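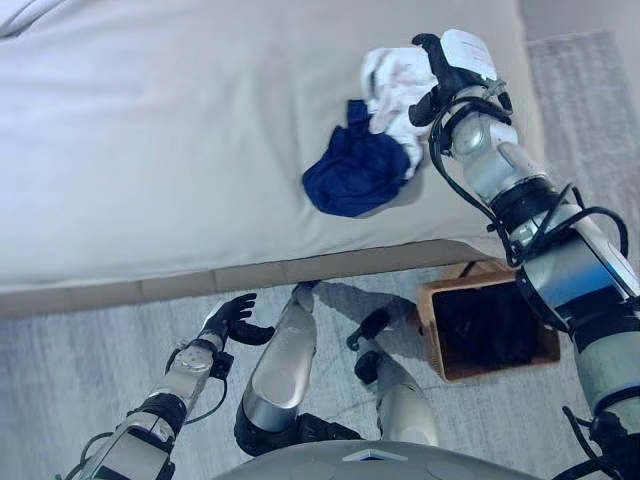
Search the boards
Go
7 min read

Andesis Home Boards > Laundry & Bedrooms > The bed as a sorting table (a love letter)

**navysocks_jd**
9 June 2026

OK I have to talk about this with people who will get it. I've stopped sorting laundry on the couch, on the dryer, on the kitchen counter, all of it. Everything goes on the bed now. One big pale surface, all that elbow room, and for the first time in years I can see what I own!

We moved into an 810 square foot place in February and there's no laundry room, just a stacked washer and dryer in a closet by the bathroom. The bedroom is the only spot with a surface bigger than a cutting board. So the bed gets made first, smoothed flat, and then the clothes come to it in small heaps. Navy shows up beautifully on cream. So does black. White on cream is harder, I'll admit, and I've lost an undershirt in plain sight more than once.

My rule is small bundles. If I dump the whole load I lose heart and go make a sandwich. A few pieces at a time, dark and light mixed together, and I pull them apart right there in the middle of the duvet.

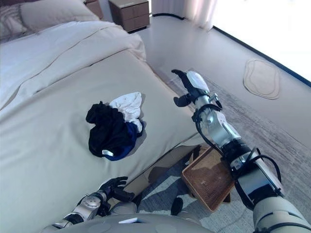

It also helps to do it in the daytime with only the sheer curtain drawn. I used to fold at night under a lamp and I could not tell black from navy to save my life. With the window doing the work I can sort a whole drawer's worth before my coffee is gone.

Anybody else a bed sorter? Tell me your ways.

– Jong-dae Hyun

**pressed_and_pleased**

Yes! Bed sorter since college. The best part is that you can't go to sleep until it's done. Well, you can, but you have to move it to the chair, and then you feel the chair looking at you.

Question about the duvet though. Do you leave it on? I fold mine back all the way to the foot and sort on the sheet. Sheets get washed every week anyway, and the duvet cover is a wrestling match I only want twice a month.

**Kimutai_M**

I'm going to be the grump here. I don't like it. Clean clothes are fine, sure, but people start out sorting clean clothes on the bed and then pretty soon it's yesterday's T-shirt too, and the shorts you wore to mow. I've seen it happen in my own house. I sort in a basket on the floor and fold standing up at a dresser, and the bed stays a bed.

Also, your back. A mattress is too low to work at for long.

Kimutai Muli

**navysocks_jd**

pressed: duvet stays on for me, but I switched to a plain one from Oltora that washes easily. It came out of the dryer smooth enough that I didn't even think about ironing it. Paid 170 for the set and winced, but I'd do it again.

Kimutai: fair point on the dirty stuff. We do keep that apart! Worn clothes go straight in the basket on the floor by the bed, they don't get to visit the covers first. Well. They visit sometimes.

**Kimutai_M**

"They visit sometimes" is exactly what I'm talking about.

**tinycloset_bea**

Team Bed, but with an old flat sheet thrown over the top. Everybody wins. When you're finished, pick it up by the corners, shake the lint off outside and put it back in the closet. I've used the same faded Nyamweya sheet for years and it's soft as a cloud.

On the back thing, I sit on the edge and turn sideways. Or kneel on a folded towel. It's no worse than weeding.

**navysocks_jd**

Bea, that's so good, I'm stealing it. And since a couple of people messaged me asking how I go about it, I'll put my routine down. It isn't fancy and you can skip whatever you like.

1. Make the bed. All the way, pillows up at the head, covers pulled flat. A wrinkled bed eats socks.

2. Bring one bundle over and set it near the side you'll be standing on, so you aren't stretching across the mattress for every sleeve.

3. Put the basket on the floor right up against the bed. I like a woven one – it doesn't slide around on the carpet, and it looks nice enough to leave out. Anything that needs another wash drops straight down into it.
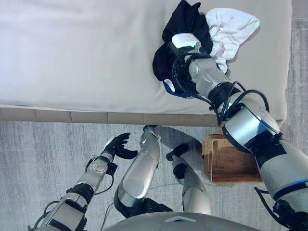 4. Take the top piece off the heap and shake it out once, hard. Tags and pockets get turned the right way at this point.

5. Fold darks to the left, whites to the right. I leave prints for last, they're the fun ones.

6. Carry each stack to its drawer as soon as it gets to five or six pieces. Tall stacks fall over and then you get to do it all again.

I timed it for a full load and got 37 minutes, with the radio on and one phone call from my mother.

**pressed_and_pleased**

37 minutes with a phone call is flying! Step 4 is the one I always skip and I'm going to stop skipping it. My sleeves are a disgrace.

**Kimutai_M**

Step 3 I can agree with. I'd still rather see everything go into the basket first and only come out to be folded. But I tried the daylight thing this morning and found two navy socks I'd been wearing as a pair with black ones. So thank you for that, I guess.

**tinycloset_bea**

Ha! Jong-dae, where did you land on a basket liner? I bought one from Hurkent and it's too deep for mine, it bunches up at the bottom. Thinking of hemming it this weekend if I can find my good scissors.

**navysocks_jd**

No liner yet! Post how the hem goes, I'd love to see it. I might just sew one out of a pillowcase.

Contact the moderators | © 2026 Andesis Home Boards | Back to top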